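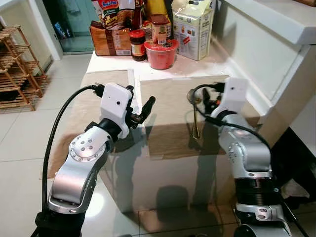 Handout 2: Preparing the Table and Laying One Place

Home Service Skills, practical part
Teacher: Soon-im Yeom

Last time we spoke about the pantry. Today we go to the table. Please read these notes before you come to the practice, and bring a pencil.

1. Covering the work table

Brown kraft paper is good for a work table where groceries are unpacked and sorted. It is cheap, it lies flat after a few minutes, and you can throw it away at the end. Cardboard is thicker and better under heavy things. If one sheet is too short, let the second sheet overlap it -- do not leave a big gap between them, or crumbs will collect there.

Keep the groceries on the counter and the work on the table. Students often mix the two, and then they have no space for their hands.

A long-handled spoon is held near the middle of the handle, never by the bowl. The bowl is the part that goes to the food. If it shines, your fingers will show on it.

2. Laying one place

For a simple breakfast we use a plate, a bowl and a mug. Clear the paper first. The order is:

- plate, a little back from the edge of the table
- bowl on top of the plate, same color if you have it
- mug on the right side

The bowl must sit in the center of the plate, so that the rim of the plate is seen on every side.

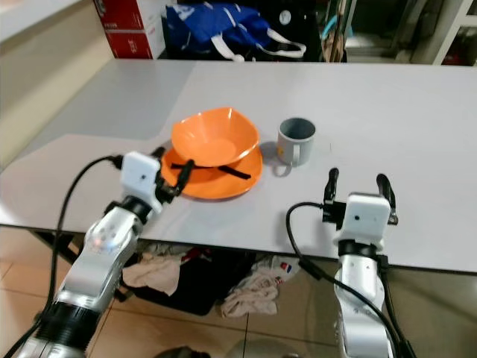 Check also that the bowl stands level. When something thin is under it, for example a strap or a folded napkin, the bowl will tilt, and with soup this is a real problem. Lift the bowl, take the thing away, put the bowl back.

About the mug handle there are two opinions. Su-bin Hwang, who teaches the evening group, turns it to the outside. I accept both in the exam, but be consistent when you lay more than one place.

3. Homework

Lay one place at home and draw it from above. Write the name of each item. The practical test has 46 points, and 2 of them are for a clean table edge.

Home | Courses | Handouts | Contact

Related handouts
Storing Dry Goods
Folding Napkins
Washing and Drying Mugs
Reading List, January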